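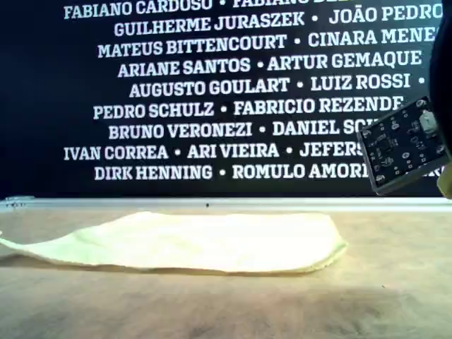

The names banner behind the table, with a circuit board in front.

Domis Workshop, Zirnberg
Minutes of the members' meeting, Aug 27, 2021

I took the notes again, so you get them in my style. If I got something wrong, write to the list before the next meeting and I'll fix it.

We started late because the side door was locked and half of us were standing at it. The minutes of the last meeting were accepted with one change: the Storkano hall is booked for the evening only, not for the whole day. My mistake, sorry!

1. The names banner

This took up most of the evening, and I didn't mind at all. I love that thing. White capitals on black, those chunky slab letters, little round dots between the names - it looks like the credits of an old movie. Everybody who spoke said they want to keep it.

The question was what to do about new names. We have 241 people on the thank-you list now, and the list keeps growing. One idea was to print a second banner in the same style and hang it next to the first. Another was to reprint the whole thing with smaller letters. I was against the smaller letters and said so at some length (you all heard me). Half the fun is finding yourself in it from across the room.

Nyberg sent a quote for a second banner: 190 for the print, hemmed on all sides, eyelets extra. They can hold that price for 30 days. We voted for the second banner with eyelets. Two people abstained, and everyone else was in favor.

Rules for the new one, as agreed:
Same typeface, same white on black, same dots.
Capitals only. Accents stay where they belong, so please send your name the way you spell it yourself.
No titles and no nicknames.
The order stays mixed. Somebody asked for alphabetical and got voted down in a friendly way.

I'm putting the list together and will mail a proof to everyone on it. Please read your own line! I can't check spellings I've never seen before, and a printed banner is hard to argue with.

There was also a short discussion about whether companies should be on it. We didn't get to an answer. Moved to January.

2. Circuit boards and the table

We want people to be able to pick up a board and look at it up close when they come by, the chip in the middle and all the tiny parts around it. That stays. What we do need is a proper place to put boards down afterward. Agreed: two shallow trays with a soft liner, one at each end of the table. I said I'd look for some.

Please hold boards by the edges, and please, no coffee on that table. It came up last time too.

3. Storkano evening

The hall is confirmed. Both banners should come along if the second one is printed by then. We need something to hang them from, and the stand we borrowed last year is too short for two. Three members will measure the wall and report back on the list.

Budget for the evening is 2,000, everything included. We talked about food for a long time and decided on soup and bread. There was a late push for cake, which I supported, and cake is in if people bake it themselves.

4. Anything else

The drawer labels are coming off in the back room. New ones get printed once the label maker turns up. If it's at your place, bring it back, no questions asked.

The spare key is on the hook again.

Next meeting: same room, same time, date to follow on the list. Names for the second banner go to me until the Nyberg order is sent.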